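Notebook, compost bench, Furkbridge workshop
May, started 7:40 a.m.

Compostable liner trial, third look. Still not convinced.
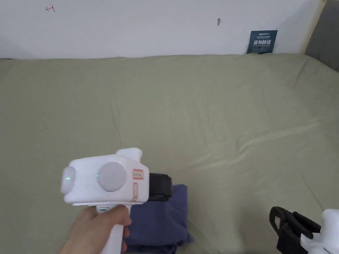 Bheki Tshabalala thinks I'm being unfair to the liners and said so before I had my coat off. His view is that our heap runs too cool, that the bags were never meant for a heap like ours, and that if I want them to vanish I should send them to Nestitz, where they turn the piles by machine and keep them hot for weeks. Fine. But the box says "home compostable" in large letters, and the heap out back is about as home as it gets.

What went in: 34 Scanlon liners, the small caddy size, filled with the usual kitchen scraps and tied at the neck. Half in bay 2, half in bay 3. Bay 3 gets more cardboard. I should have kept the cardboard equal and I didn't, so anything I write about one bay against the other is worth very little.

What came out this morning, after 16 weeks: 433 g of liner, rinsed, dried on the rack and weighed. That is only what stayed on the coarse sieve. Anything smaller went through with the fines and I have no good way of telling it from onion skin. The starting weight for the lot was 811 g, so a bit over half of the original weight is still in my hands as film. Some pieces I could read the printing on. The knots were the worst, hardly touched.

Bheki's answer to that is that the rest "has gone." Gone where? Through the sieve is not the same as gone. I'd like to see the fines under the scope before anybody writes the word composted on the poster.

Jacobus Chauke rang Flukine, who sell the liners to us, and asked what test the claim rests on. They sent a two-page PDF with a leaf on it. It mentions "suitable conditions" four times and never gives a temperature. Jacobus has asked again, in writing this time. I'm not holding my breath.

Things wrong with my own setup, so I don't have to be told:
- no paper bags in the same bays for comparison (doing it next round)
- the heap thermometer was in bay 1 the whole time, so no numbers for 2 or 3
- bay 2 dried out badly in the middle weeks, and I watered it when I remembered
- rinsing probably lost some soft bits, so the 433 could be low

None of that makes the liners look better, except maybe the dry spell.

Side question, and the one that bugs me more: do we need liners at all? The caddy in the kitchen has gone without one since the last trial. It gets rinsed and it smells no worse than it did. Newspaper in the bottom handles the tea bags.

Next: pieces go back in bay 3, in a mesh sack this time so I can find them. Knots cut off and bagged apart. Move the thermometer. Bheki wants a hot-box run alongside and he can have the spare insulated bin if he clears the potting trays out of it first.

Sieve needs a new screw on the left leg.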